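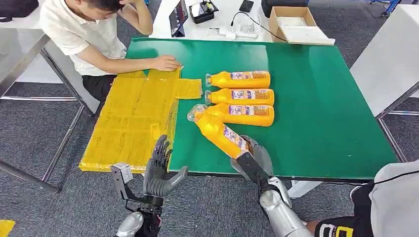 Packing tape is a pressure-sensitive adhesive film used to close cartons, and, in the hands of the anxious, to replace them. Most household rolls are clear or brown, though coloured film has its admirers; a flattened box wrapped almost entirely in glossy yellow tape retains its creases and seams but very little visible cardboard. The trade calls this overtaping. In the river town of Rimarura it is called posting something to your mother.

The Plostwood depot formerly advised three strips per carton, a figure its manager, Nestor Pangilinan, defended in a pamphlet of 1,513 words. Sales of tape rose that May — the pamphlet's influence is disputed. His successor, Prasetyo Oei, raised the allowance to seven and was considered a moderniser.

Coloured tape is harder to recycle with the board and should be peeled off first.

4 comments
7 shares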